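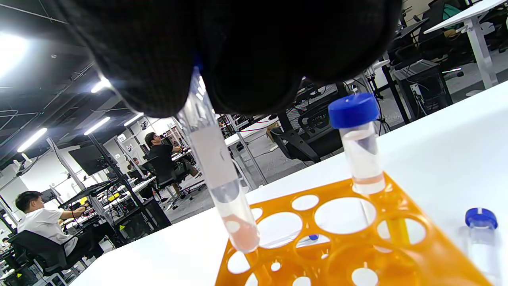 Notes on collecting tube-racking demos with the hand-held gripper. Target is 120 usable episodes per operator. We're at 100 for me, 27 for Wilma Guthrie, who started in April.

The task: take a centrifuge tube, bring it over the orange rack, lower it into a hole. One tube per episode. Start recording before the approach, stop after release.

The holes in this rack come in different sizes. Pick the wrong one and the tube either jams or leans. I now say the target row out loud before I move, and it goes in the episode label.

Clear tubes are hard for the tracker. A little tinted liquid in the tip helps me more than it helps the model. I line up on the color, then correct for the wall.

Angle of entry matters more than speed. A tilted approach is fine up high. By the time the tip reaches the hole it should be close to vertical, or the policy learns to scrape the rim.

We tried the same task by remote control on the Jullberg arm. Slower per episode, and the lag shows up as a pause right above the hole. The policy copied the pause.

Jeanie Gourlay is merging both sets now. 1,377 episodes across all tasks, before filtering. She drops anything where the tube gets regripped.

Next up is moving tubes from one rack to another. Same labels, plus a source row.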